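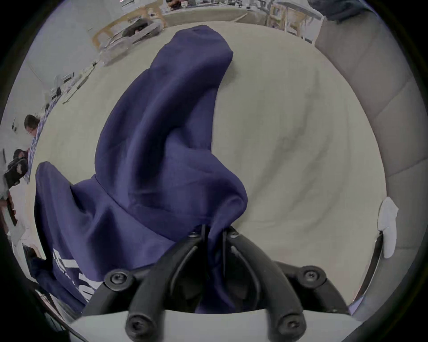

Folding is the easy part, Gerrit Nkuna told me before I had even put my bag down. Finding out what you've got hold of, he said, is where the whole evening goes.

He had a point! I'd come along to the student robotics club thinking I would watch people tidy laundry for a couple of hours, get my quotes and be home for dinner. I stayed until they locked the building. By then I had opinions about sleeves.

The project is called Cellar, after the first room they were given (they moved upstairs in November and kept the name, which confuses every visitor who goes looking for stairs down). The idea is simple enough to tell your grandmother. A person picks up a pair of hand-held grippers, the same sort of fingers a robot would have, and does a chore with them. Grab, lift, lay flat, fold. The grippers record how they moved and what was in front of them, and the recordings go toward teaching a robot arm to do the same chore later, on its own. No typing out rules for where a cuff goes. You just do it, over and over, and try to do it well.

I asked if I could have a go, obviously. Well! I have folded clothes my whole life and I was useless. Your fingers know so much that you never give them credit for — how thick the cloth is, whether you've pinched one layer or two, when it's about to slip. With the grippers all of that is gone. You squeeze, you look, you hope. I picked up a sweatshirt by what I was sure was the shoulder and it was the hem, so I put it down and grabbed the hem again from the other side.

"Slower," said Gerrit, from across the room. He says it a lot. It's also written on the whiteboard, underlined.

Dark clothes are the ones everybody grumbles about. On a navy top the folds all run together, so it's hard for a person to say where a sleeve ends and the body starts, and harder still for a computer. Somebody suggested early on that they switch to bright orange and make life easier. They were voted down. People own navy sweatshirts, so the robot had better cope with navy sweatshirts.
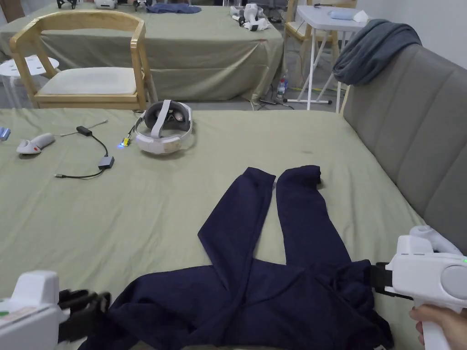
The club does its clothes work on soft surfaces for much the same reason. A hard table is a lovely place to fold, and most of us use the bed. Cloth drags on a sheet, the sheet comes up with it, and then you've got two things to flatten. Last year's group practiced only on tables, and when they took their arm to the Wodemitz student meet it met its first mattress and folded a corner of the bedspread into a T-shirt. They still came home with a prize (for the poster, but a prize!).

This year they want one for the folding. Their notebook, a real paper one with a coffee ring on the cover, says they had 205 good runs by the night I visited, and 28 of those were hooded tops, the hardest thing on the list. A run only goes in as good if another member watches it back and agrees. I heard a long and very polite argument over whether a hood tucked under counts as folded or hidden. It went to a vote too. They vote on everything, these people.

What I liked best was how the newer members got pulled in. You don't need to know any code to be useful on a folding night, and a few of the steadiest hands belong to students who joined from the sewing club down the hall. They had everybody change the way they start: find the two shoulder seams first, ignore the rest, let it hang. I tried that on my last turn and, I'm proud to say, got a sweatshirt into something close to a rectangle. It took me 4 minutes. The watcher marked it "no" and wrote "sleeve" next to it.

The meet is still a little way off and there's plenty left to do. Socks haven't been started at all, and towels are going so well that they've been banned until the hooded tops catch up. Gerrit has asked me back for the sock nights, and I've told him I'll bring my own.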